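Notebook, sorting bench, Hukdale unit
May 4, 2021
Written by me, to be read by Merle Ellery also

Continued from the last page. I want to finish the question of the foil before we order new liners from Jumberg. In the last delivery from Plollport there was much wrapping mixed together, and we did not have one rule for it. Some of us put foil in with the paper, some with the plastics. I think both are wrong.

First I worked with the wrapped kind. A piece of foil can have something still inside, and then it must be opened before it goes anywhere. One sees it from the shape, or from a bit of plastic near the edge.

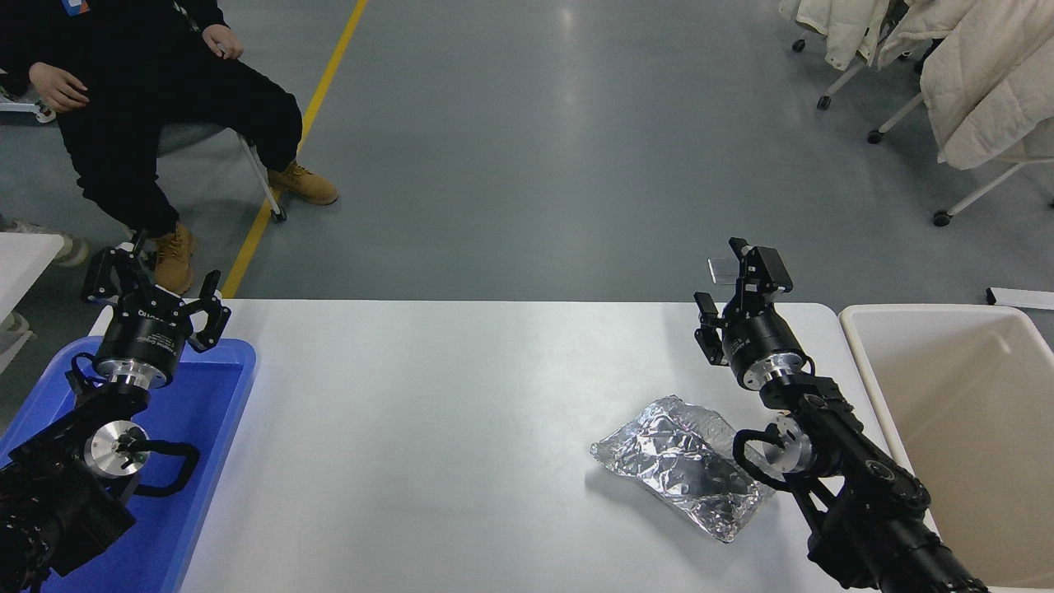

Foil package on the white table, with what looks like a clear bottle in it.

My proposal for this kind: open the foil on the table, take out the contents, sort the two separately. Do not press it flat before opening. In August we pressed some flat and had to unfold them all again, it took 20 minutes and the foil was torn in small bits.

Then foil and paper lying together. When the foil is folded to a packet and the paper is a ball, they are easy to tell apart by eye. The difficulty is with paper which has a thin metal layer on it. MacAulay has the old test: crumple it in the hand and let go. If it stays small it is foil, if it opens again it is probably a film. For plain paper the test is not useful, because a hard ball of paper also stays small. I write this down as I forgot it 2 times already.
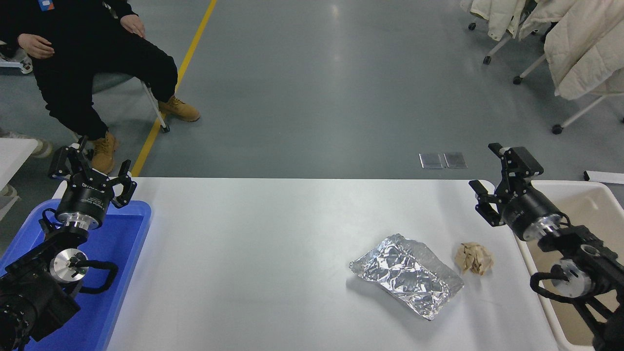
Order of work, second version

1. Wrapped things first, opened on the table.
2. Foil next, folded loosely.
3. Paper last.

I put paper last for a simple reason — it is light and rolls when one reaches over it for something else. If only paper is left, there is nothing more to reach for.
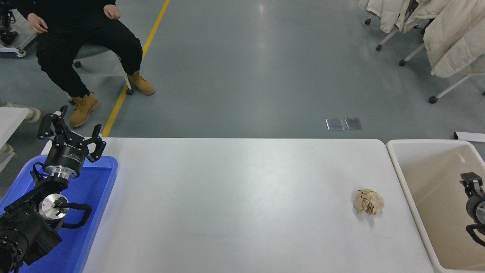

I am less sure about stained paper. Brown paper with a little grease we have kept until now, but batch 991 was returned with a note that it was too dirty, and I do not know which part they meant. Merle, can you ask them? Until we hear, I keep the stained pieces apart, in a bag with the number 4 on it.

To do: write the new order on the card by the door. Ask Jumberg if the thinner liners are still sold.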